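Please Leave Me a Place for Half-Finished Things

By Ruth Salazar

My sister-in-law has a rule that every object in a home must have one place, and when you are not using it, it goes back there. She learned this from a course called Fonell. The course costs 39 dollars and I think it has made her a little unhappy.

I don't say order is bad. I grew up in a flat where six people shared one wardrobe, and I fold my sweaters very well. But the rule forgets that many things in a house are still on the way to somewhere.
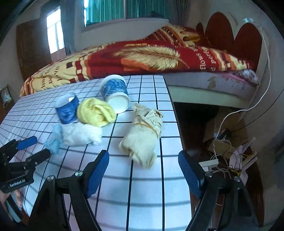 A bedroom is the best room for such things, and I will defend this against any course. In the kitchen somebody needs the counter by six o'clock. In the bedroom a long table can keep its small crowd until you have decided. Take a paper cup and a big paper tub, both with blue on them, and a pale yellow cloth rolled up between the two. Is the cloth for cleaning, or for wrapping? The beige bundle with a rubber band around its middle asks for the same patience. If you must put all this away tonight, you will throw out something good, or hide it in a drawer and forget it until May.

My neighbor Kevin Usuga disagrees. He says a table near the bed takes away his sleep, and he prefers a closed box. Maybe he is right for himself - he also irons his pillowcases. I sleep fine.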